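Disassembly Automation, Unit 4
Fault case: false grip on memory modules
Notes: Anca Rusu. Revised September 4, 2021

Background
The Tistach cell strips desktop computers for parts. Order of removal is caddy, expansion card, processor, memory. Each part has its own place in the tray, and the tray position is taught, not measured.

The fault
On cycle 627 the gripper closed on a memory module with one latch still shut. The controller read the finger width, found it within limits, and reported a good grip. The arm then lifted. Force rose until the protective stop tripped, with the module half out of its slot. The operator cleared the stop and resumed. The same stop came back on cycle 689.

Cause
Finger width shows that something is held. It does not show that the part is free. The latch check had been switched off during a speed trial and was never restored.

Correction
1. Latch check restored and locked in the recipe.
2. Lift split into 2 stages, with a force reading between them.
3. No resume after a protective stop until the arm has been backed off by hand and the board inspected.

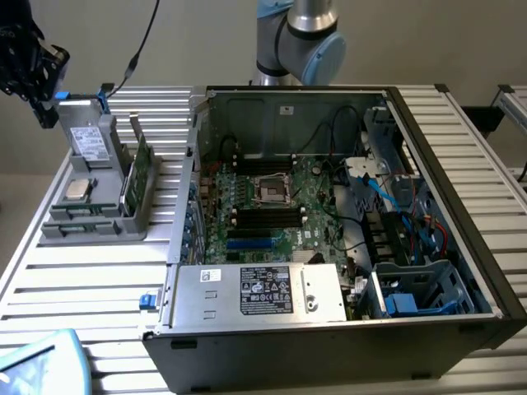
Item 3 applies to the lab cell as well. Resuming under load can crack a slot or throw a part. Report any stop to Tuncay Tokgöz before restarting.

Reading for next session: Frandsen, grip confirmation, section 2.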